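**Clendance says it isn't for sale**

September 23, 2023 - Clendance, the photo-sharing service, has turned down a takeover approach from the media group Prordale and says it has no plans to reopen talks this year.

The company told staff in a short memo on Friday that the offer "did not reflect where the business is going." It gave no price. Prordale confirmed it had made contact but said it would not comment further on what it called an early conversation.

Clendance has 550 employees, most of them in its Denver office, and last reported a profit in the quarter that ended in March. Advertising has been slower since then. The memo said spending by small retailers, its largest group of customers, was down over the summer and that hiring would stay frozen until the end of the year.

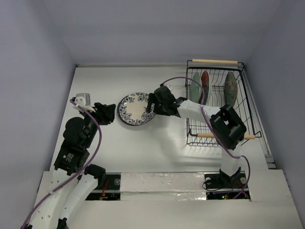

Two investors, Lo Presti and Samirska, together hold just under half of the shares. Lo Presti said it backed the decision. Samirska, which bought in last year, said only that it would "listen to any serious proposal" - a line it has used before.

Prordale has been looking for a way into social media after closing its own message boards, which had fallen to roughly 3000 daily visitors. It bought a podcast network in March and moved its staff to a new building outside Chicago.

Clendance also said it will start charging businesses for accounts with more than 2000 followers. Personal accounts will stay free. The new fees take effect in November, and prices will be posted on the company's site next week.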